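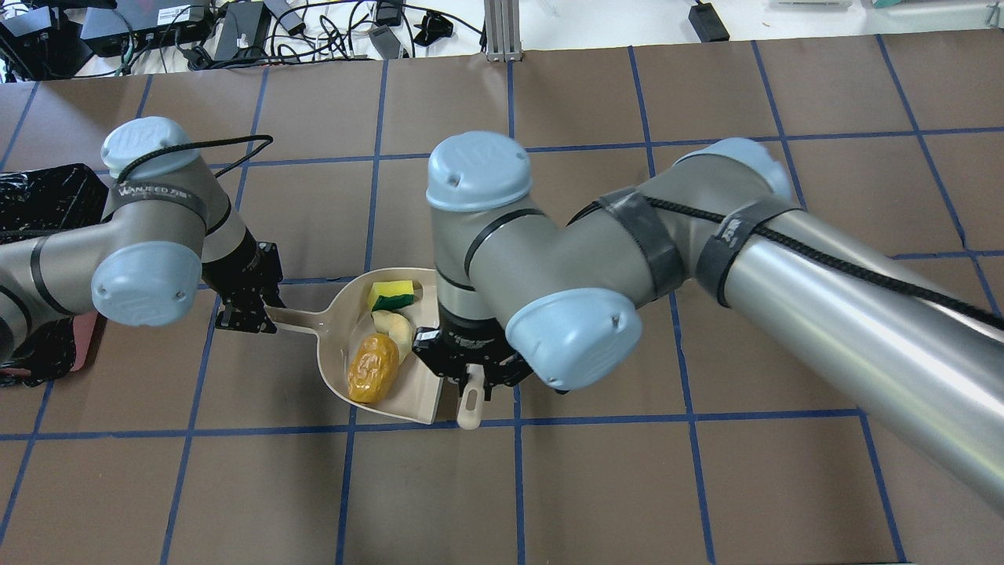

Zudby Theater adds relaxed performances to summer season

By Mounir Berrada
April 13, 2026

14 comments | 40 shares

The Zudby Theater will hold relaxed performances of its family show every Saturday morning in July, with free tickets for children with disabilities and one adult each.

The house lights will stay half up, the sound will be turned down, and families can come and go as they like. Seating will be held to 355 in the 900-seat hall so there is room to move between rows. A quiet room will be open off the lobby for the whole show.

The theater tried the idea once last fall with a single matinee. Reda Naciri, who runs the box office, said parents started asking for another date before they had left the building.

"Some of them had never stayed to the end of anything with their kids," Naciri said. "One dad told me they usually make it to the parking lot – and then turn around." 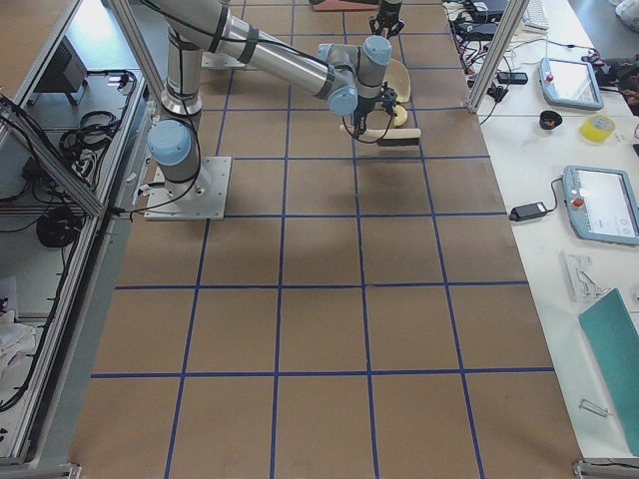 The tickets are paid for by the Belkadi Fund, which gave the theater $2,563 this spring. The money also covers a training day for the ushers and a picture guide to the building that families can get by mail.

Tickets can be requested by phone or at the box office on Cultis Street beginning next Monday. No proof of diagnosis is needed.

Related
Dalletti Park playground to get wheelchair swing
Library extends sensory story hour
Bus riders ask for lower steps on Route 40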